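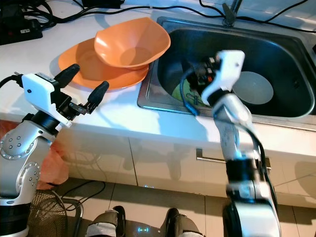
Photo: Winusow demonstration kitchen, Corkenberg

Visit report: Tutier two-arm kitchen robot, Winusow open day, Corkenberg
Posted 14 February 2021

Winusow has been taking bookings since October for its Tutier kitchen service, and this month it opened its demonstration kitchen in Corkenberg to property managers and small food businesses. I went because we look after several buildings with shared kitchens, and the sink is the thing tenants complain about most. I was there for one afternoon. These are my notes, cleaned up a little, with the prices as they were given to us on the day.

What is on offer

Tutier is a mobile base with two arms, each with a two-fingered gripper. You don't buy it. Winusow leases the machine, and a second company, Jaramillo, does the installation and the service calls. The lease runs for 12 months and there is a $1,000 deposit, returned when the machine goes back in working order. The monthly rate depends on the size of the kitchen and how many hours you want it running, and they would not quote one without a site visit. I asked for a range and did not get one. That was the least useful part of the day.

The service covers clearing dishes to one side, sorting items in and next to the sink, and putting utensils into a holder. Washing is listed as "in trial." Loading a dishwasher is not in the package at all, though the sales sheet has a picture of one on the back page, and more than one visitor asked about it.

The demonstration kitchen

The kitchen is a plain one, with white glossy lower cabinets, a white countertop, a stainless steel sink on the right and beige floor tile. I was glad to see that. At a trade show last year I watched a different machine work at a specially built bench, and there was no way to judge what it would do at home or in an office. This counter had power cords running along the back of it and dishes stacked right beside the basin, much like ours on a Monday.

The robot parks in front of the counter and stays there while it works. The arms come up from the base on either side. For most of the time I watched, the left arm dealt with the plates and bowls on the counter and the right arm went over the edge into the sink. I was told the machine can swap these jobs, but I didn't see it do so.

Speed is slow. A person clearing the same counter would be done long before it. Winusow's view is that it doesn't matter much if the work happens after hours, and for an office kitchen I can accept that. For a cafe at lunch I would not.

Noise was lower than I expected. You hear the joints when the arms change direction, and a fan. We could talk next to it without raising our voices.

Small items

The second half of the session was about small things, and this was what I wanted to see. Plates are fairly easy to plan for. What blocks a shared sink is everything else - forks, lids, stoppers, bits of a coffee maker.

Each wrist has its own camera, and the operator's desk shows both wrist views and the head view on one screen. The wrist view is the one to watch, as it looks straight down the fingers. On polished metal you can see why it's needed. The highlights move as the arm moves, and from the head camera a shiny piece can be hard to make out against the sink and the faucet.
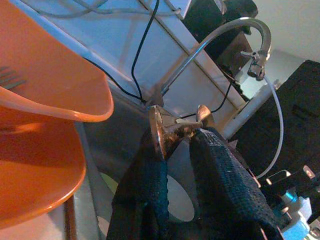

Can the robot handle knives?
Sharp knives are excluded under the lease. Tutier is set to stop and send a message to the phone or tablet on the account when it identifies a blade, and someone has to move the knife before it will carry on.

The fingers had a dark, mesh-like covering with a visible texture. According to Jaramillo, finger coverings are treated as a wear part and are changed at the service visit, with no extra charge for the first set. After that they are billed. I asked how long a set lasts and the answer was that it depends on what you have it picking up, so budget for it.

I had brought some of our own utensils in a bag, and they let me put a few of these on the counter. A soup spoon was picked up on the first attempt. A thin plastic stirrer lying flat was not picked up after several tries, and the machine moved on and flagged it on the screen. I would sooner have it do that than keep scraping at the counter. A measuring cup with a long handle was picked up by the handle, swung, and had to be put down and taken again by the rim.

How items are taught

Tutier comes with a list of 130 kitchen items it is supposed to know. Anything else has to be added. To add one, the operator puts the item on the counter, guides the arms by remote control through a few pickups and confirms the name on the screen. We watched this done once. It took a good part of the coffee break, and the operator started over when the item rolled.

The first batch of new items is done by Jaramillo during installation and is included. Later ones you can do yourself with the handset or pay to have done. A colleague at another firm told me the handset takes a while to get used to. I tried it for a few minutes and agree. Opening and closing the gripper is simple, but turning the wrist the right way is not, and I kept going left when I wanted right.

Wooden and wood-colored things were part of the same session. They don't reflect the way metal does, and the operator said they cause fewer problems for the cameras. The trouble there is the shape. A small peg or a short handle has to be held upright if it is going into a holder, and the grip has to be right from the start.
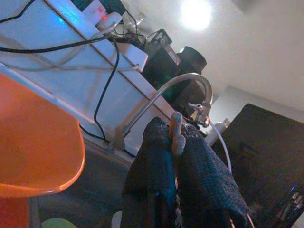 How much space does the machine need in front of the counter?
Winusow asks for 4 feet of clear floor between the counter and the nearest wall or furniture. The floor has to be level and hard, and carpet or a raised threshold in the working area means a different base at a higher monthly rate.

Installation and support

Jaramillo does a site visit first, which is free within the Corkenberg area. They measure the counter height, check the outlets and the wireless signal, and take pictures of the kitchen from several positions. Installation itself takes a day. You need to name one person as the contact, who gets the alerts and a short training session.

Support is by phone on weekdays, with a call-out if the problem can't be fixed remotely. Evenings are not covered on the standard plan. This seems odd to me for a machine that is sold on the idea of working at night, and I said so on the feedback form. If it stops at 9 p.m. it stays stopped until the morning, with the arms wherever they happened to be. There is a manual release, and we were shown it, but it needs someone in the building.

Two things were not clear by the end. One is insurance. The lease puts damage to the machine on the customer and damage to dishes on Winusow, up to a limit, but the water damage clause was still being rewritten. The other is what happens to the camera recordings. We were told they are kept for service purposes and can be switched off. I would want the retention period in writing before putting this in a tenant kitchen.

For our buildings

I don't recommend signing now. I do recommend the free site visit for the smaller of our two office kitchens, where the floor is tiled and there is room in front of the sink. The larger one has an island that is too close. Points to raise with them before the visit:

Monthly rate in writing, with the cost of replacement finger coverings
Evening support, and what it adds
Recording retention
A date for the washing function, or a statement that there isn't one
Whether our flat plastic stirrers can be added, or whether we should just stop buying them

Parking at the Corkenberg site is behind the building, and the entrance is on the side street. The sign at the front still has the previous company's name on it.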